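**Chamado: braço para na descida sobre o soquete**
Projeto: Wotadeck (bancada da oficina)
Aberto por: Kamran Usmani, 2024-03-08
Estado: aberto

Sintoma: na descida para o soquete da CPU, o braço para com erro de força antes de a garra encostar em qualquer coisa. Acontece em 3 de cada 20 ciclos. O fórum da Trister garante que é "calibração". Para eles tudo é calibração, então refiz a calibração e o erro continuou igualzinho.

O que já tentei:

- Baixei a velocidade de aproximação para 30 mm/s. Nenhuma diferença.
- Reapertei os parafusos do punho. Um estava frouxo, mas não resolveu.
- Desliguei o filtro do Felemeck, aquele que ia "eliminar falsos positivos". Sem ele erra o mesmo tanto, o que me diz bastante sobre o filtro.

Minha suspeita são os cabos que pendem do punho. Com o gabinete deitado e a garra lá dentro, qualquer puxão neles pode entrar na leitura como força externa.
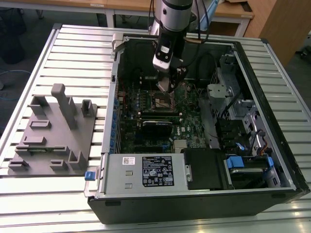
Ljubica Nikolovski discorda: se fosse cabo, o erro mudaria com a orientação do punho, e no log ele cai sempre na mesma altura. Ela aposta no offset da ferramenta, que ficou com o peso da garra antiga, e pede que eu rode o ciclo com a carga zerada antes de culpar a fiação.

Pode ser. Só que conferi esse offset em julho e estava certo, e não me lembro de ninguém ter mexido nele desde a troca da garra. Vou rodar 60 ciclos com a carga zerada e depois 60 com os cabos presos no antebraço, sem mudar mais nada entre um teste e outro. O log bruto vai na pasta do Jeon.

Pendente: achar o peso da garra nova. A folha que veio com ela traz dois valores diferentes.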